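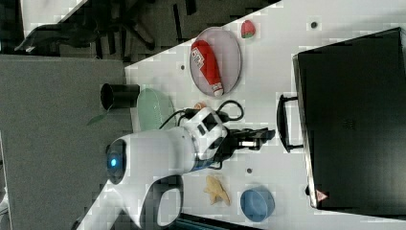
I'd been in the door at Skinik's July open day for maybe five minutes when one of the engineers waved me over (I'd stopped dead in front of an arm, so fair enough).

"Go on, ask," she said. "Everyone wants to know if it does dishes."

I did want to know! Her answer was a cheerful "sort of". The Brestbridge shop has been teaching its arms kitchen chores since last winter, mostly picking things up, putting them down and opening doors. They've logged 1696 tries so far, 248 of them on handles alone.

"Handles are awful," she told me. "You and I just grab one. The arm has to line up, close its fingers, then pull along the right path – and if it's a bit off, it stalls."

I asked why they used play food. "Cheap, and you can drop a banana 200 times without anyone slipping on it."

The software is called Salian, and she's clearly fond of it, though she grumbled about how long it takes to start up. I asked when I could have one at my place.

"How patient are you?" she said, and went off to find me a coffee. Made by a person, about 20 minutes later.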